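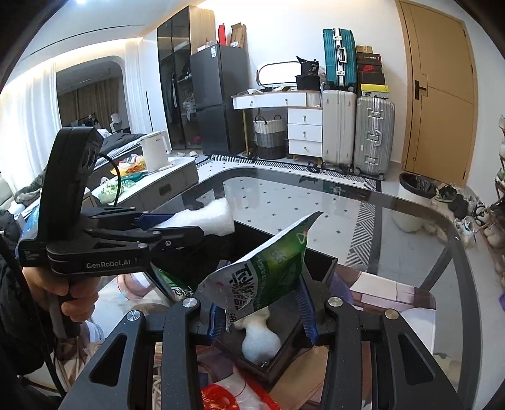

Two hand-held grippers at work over a glass-topped table, one of them holding a snack bag.

Household tips from the Moltham open day

The Gullness Household Advice Service attended the Moltham open day on home automation on 8 July 2024. Visitors were shown how hand-held grippers are used to pick up ordinary household goods. Dirk Baert, who led the demonstration, answered questions on preparing a room for such work. His advice is set out below and applies equally to homes without any equipment.

Glass tables
Wipe the glass with a barely damp cloth and dry it at once with a second, lint-free one. Polish sprays leave a film on which packets slide. Items kept beneath a clear top can be mistaken for items on it, by people as well as by machines, and are better moved to a drawer before work begins.

Snack bags and other soft packets
Take hold of a soft packet near the sealed edge and lift slowly. A full grip around the middle crushes the contents. Ridged pads hold a crumpled bag better than smooth ones. Residents with weak hands may find that ridged rubber finger covers, of the type sold for sorting paper, give a similar benefit.

Foam sheets
Thin foam should be lifted from a corner. It marks easily under pressure and should be stored flat, away from radiators.

Cables
Keep any loose cable clear of the table edge and well away from the kettle. The visitors' guide, reference 207, recommends a fabric tie at each end of a long lead.

Cleaning finger pads
Wash removable pads in warm water with a little washing-up liquid, rinse, and leave to dry fully before refitting. Greasy pads lose their hold sooner than worn ones.

Printed copies of the guide may be collected from the Drusach reading room during opening hours. Van Acker has printed 2,000 copies, limited to two per household.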